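Open Day at Wistetti: A Review of the Koval Head Rig

October
By Lesia Tkachenko

Print this page | E-mail this page

I went over to the Wistetti open day in Toltham mostly for the free coffee, I'll admit, and ended up staying until they were stacking the chairs. The thing everyone had come to see was the Koval, a head-worn recording kit for people who want to teach robots everyday chores by doing the chores themselves. You wear it, you go about your business, and the footage goes off to train a robot's hands later on. I have reviewed a fair number of gadgets for this page and I can't remember the last one I enjoyed trying on so much!

Illia Fedoruk ran the demonstration, and he was wonderfully patient with all of us (I asked him to explain the chin strap twice). The task for the afternoon was shopping. Pick something up, put it in the cart, take it out again, do it all over. It sounds dull, and for the first few minutes maybe it is, but then you start noticing how much your own hands do without asking you, and I got quite absorbed. 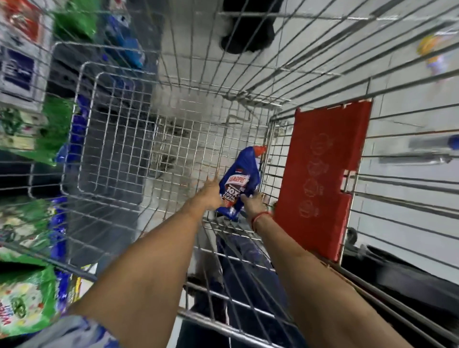 Both hands on a bottle of Harpic in the cart, as recorded from head height.

What impressed me was how much of the reach you get. Both forearms are in view, the bottle is tipped over at an angle, and you can still read the brand and the big 10X on the label. The shelf on the left has gone blurry, and I'd call that my main complaint about the picture quality. If you want to know which box of detergent you walked past, you may be out of luck. For the hands themselves, though, it's plenty clear, and the hands are what you are paying for.

Comfort is good. The band sits a bit high on me, and I had to redo my ponytail lower down, but after that I forgot I had it on until I bumped it with a sleeve. The weight is all up front, so I wouldn't want to look down into a cart for a whole shift. Illia told us their regular wearers stop after 100 pickups and have a sit-down, and that seemed sensible to me.

The Traltenby software that comes with it is where I'd like to see more work. Trimming the clips is easy enough, but the labels are all in one long list, 537 of them on the demo laptop, with no way to search. I was hunting for "bottle" for ages, and a nice man behind me finally found it under "household." A search box, please!

As for price, they're asking 1000 for the full kit, spare battery included, and there's a loaner plan for small clubs that I thought was very fair. I'd borrow before buying. If your group is already recording hand tasks with a phone taped to a bike helmet (we did that all last winter, and my neck remembers it), you'll feel the difference right away.

Four stars from me, and I'm holding back the fifth until the list gets fixed. Wistetti says they'll do another open day in the spring, same building, and parking is around the back.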